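**Communiqué de presse — mai**

# Cledano ouvre une maison d'hôtes et une table de 400 m² dans l'ancienne magnanerie de Carnovent

La société Cledano, exploitante de petits établissements d'hébergement et de restauration, annonce l'ouverture de la Magnanerie de Carnovent, établissement mixte comprenant une maison d'hôtes, une salle de restaurant et un jardin accessible aux non-résidents. Le site est exploité sous l'enseigne Stisanis. Les réservations pour la table sont enregistrées depuis le début du mois ; celles des chambres le seront à compter de juin.

## Caractéristiques du site

La parcelle représente 1275 m², dont 400 m² de surface bâtie répartie sur deux niveaux. Le rez-de-chaussée regroupe la salle, la cuisine, la laverie et un local technique ventilé. L'étage, autrefois affecté à l'élevage des vers à soie, accueille les chambres et un palier de lecture. La charpente d'origine a été conservée. Deux fermes présentant une flèche excessive ont été moisées et reprises en tête de mur.

Le bâtiment se trouve à 563 mètres d'altitude, sur un replat exposé au sud-est. Cette situation a déterminé une partie des choix techniques : drainage périphérique côté talus, enduits à la chaux sur les façades nord et ouest, menuiseries à rupture de pont thermique à l'étage. Les ouvertures basses, qui assuraient jadis le tirage d'air de l'élevage, ont été remises en service pour le rafraîchissement nocturne. Elles sont équipées de grilles et de volets manœuvrables de l'intérieur.

Les travaux ont été conduits par lots séparés. Le gros œuvre et la maçonnerie ont été confiés à l'entreprise Ait Brahim, qui a également réalisé la reprise du mur de soutènement en pierre sèche et la calade d'accès.

## Salle et cuisine

La salle est alimentée par une cuisine ouverte sur un seul côté. Le poste de cuisson comprend un four à bois, utilisé pour les pains et les pièces longues, et un piano à induction. La carte est courte et renouvelée selon les livraisons. Elle s'appuie sur des produits de demi-montagne : châtaigne, agneau, fromages de chèvre à pâte lactique, légumineuses, herbes du jardin. Un menu unique est servi le soir ; le midi, le service se fait à la carte, en salle ou sous la treille selon la météo.

Les vins proviennent de domaines voisins, complétés par une sélection de jus et de boissons fermentées sans alcool. L'eau est servie en carafe, filtrée sur place.

Le traitement acoustique a fait l'objet d'une attention particulière. Les voûtes du rez-de-chaussée généraient un temps de réverbération incompatible avec un service complet. Des panneaux absorbants en laine de mouton compressée ont été posés entre les nervures, ainsi que sous une partie des tables. Le sol, en dalles calcaires, n'a pas été recouvert.

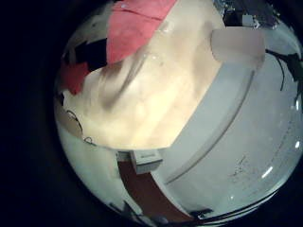
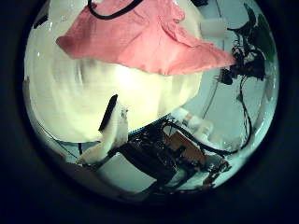

Consultée au cours de la phase d'essai, l'association des riverains de Carnovent a fait savoir que le jardin devait, selon elle, rester ouvert au passage en dehors des heures de repas, comme l'était l'ancien terrain, et que l'éclairage de la treille lui paraissait trop intense après 22 heures. Elle a précisé n'avoir aucune objection à l'activité du restaurant. Cledano a donné suite à ces deux demandes : le portillon bas demeure déverrouillé en journée et l'intensité lumineuse extérieure est abaissée à partir de 21 h 30.

## Jardin

Le jardin occupe trois terrasses successives. La première, de plain-pied avec la salle, est plantée de mûriers blancs issus de l'ancienne exploitation. Les sujets existants ont été taillés en têtard afin de limiter la prise au vent et de dégager les tables. La deuxième terrasse est consacrée aux aromatiques et aux légumes-feuilles destinés à la cuisine. La troisième, non aménagée, est laissée en prairie et fauchée tardivement.

L'arrosage est assuré par une citerne enterrée, raccordée aux descentes de toiture. Une bascule sur le réseau est prévue en cas de sécheresse prolongée, dans le respect des restrictions applicables. Les déchets végétaux de la cuisine sont compostés sur place — le bac se trouve derrière le mur de soutènement, à l'écart du cheminement.

## Hébergement

Les chambres sont desservies par un escalier extérieur, couvert, et par un escalier intérieur réservé au service et aux résidents en période hivernale. Elles ne comportent pas de téléviseur. Le chauffage est assuré par une chaudière à granulés, complétée par un poêle sur le palier. Les salles d'eau ont été implantées contre le mur nord afin de regrouper les gaines et de conserver les fenêtres sud aux pièces de sommeil.

Une chambre du rez-de-chaussée est accessible aux personnes à mobilité réduite. Elle dispose d'un accès direct à la première terrasse par une rampe en béton désactivé.

Le petit-déjeuner est servi de 8 heures à 10 h 30. Il est inclus dans le prix de la nuitée et peut être proposé aux visiteurs extérieurs sur réservation, dans la limite des places disponibles.

## Exploitation et calendrier

L'établissement fonctionnera à effectif réduit jusqu'à la fin juin, période durant laquelle seul le service du midi sera assuré en continu. Le menu du soir sera proposé en juillet et en août, puis les fins de semaine jusqu'à la fermeture annuelle, fixée en janvier. Les groupes constitués sont reçus hors saison estivale, après établissement d'un devis.

L'accès s'effectue par la route communale. Le stationnement se fait en contrebas, sur une aire stabilisée ; la montée à pied demande environ 2 minutes. Une dépose devant l'entrée est possible sur demande. Les chiens tenus en laisse sont admis sur les terrasses, mais ni en salle ni dans les chambres.

## À propos de Cledano

Cledano exploite des établissements d'hébergement et de restauration installés dans des bâtiments ruraux désaffectés. La société prend en charge les études, le suivi des travaux et l'exploitation. L'enseigne Stisanis regroupe ceux de ses sites qui disposent à la fois d'une table et d'un jardin ouverts au public.

**Contact presse :** service communication de Cledano. Un dossier technique, comprenant les plans des deux niveaux et le relevé de la charpente, est transmis sur demande. Les visites de presse ont lieu le matin, avant le service, sur inscription préalable.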